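Sellen open day, Plurkov, Sun 27 November

I took the early bus out to Plurkov because the software sessions were in the morning and the hardware talk after lunch was full. Sellen has the upper floor of the old Malý building. You sign in, get a sticker with your first name, and go up the back stairs.

Alžběta Michalík ran the first session, on the planner. Most of her hour went to timing. The policy looks at the wrist camera and sends out a short batch of motions, and the arm carries them out while the next batch is being worked out. If the two batches disagree where they meet, the arm jerks. They used to blend the overlap with a fixed weight. Now the planner keeps the part it has already committed to and only solves for the rest. She put both versions of the code on the wall, and the new one is shorter.

Radomír Matoušek took over for perception. His tool, Clatent, is a viewer for recorded runs. It lines up the wrist view with joint positions and the finger opening, and you can scrub through all of it with one slider. He spent a while on dark objects with handles. The detector is good at finding a mug and less good at saying which way the handle points, and a grasp on the handle depends on that angle. He also showed what happens when a target is near the far edge of the table and its top is out of view. The detector then has only the lower part to work from, so the planner asks for a second look from higher up before it commits to an approach.

Mug and handle, fingers apart:
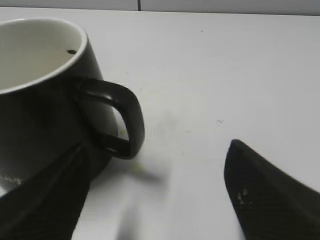 Bottles at the far side of the table:

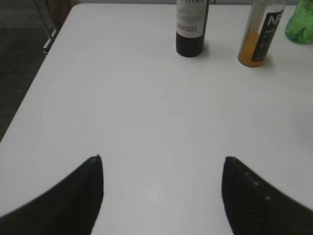

Kuo-hua Hung wanted to know why the second look had to be a separate step at all, and said that in his experience a planner that scores each approach by how much it expects to see along the way will get the higher view without being told to. Radomír agreed that it was cleaner. They had tried it in December of last year and dropped it when the solve time went past what the control loop could wait for. He would like to go back to it with a smaller set of candidate paths.

After the break there were 12 of us in the room for the logging session. Every run is saved with the version of the planner, the detector weights and the camera calibration, and a run that is missing any of them can't be opened in Clatent. Two people asked if that could be turned off. It can't.

Coffee was downstairs. Sellen says the viewer will be open to outside groups in the spring, on request. The slides are supposed to go up on their site this week, without the code from the first session. The last bus back leaves at six, from the stop across the road and not the one where you get off.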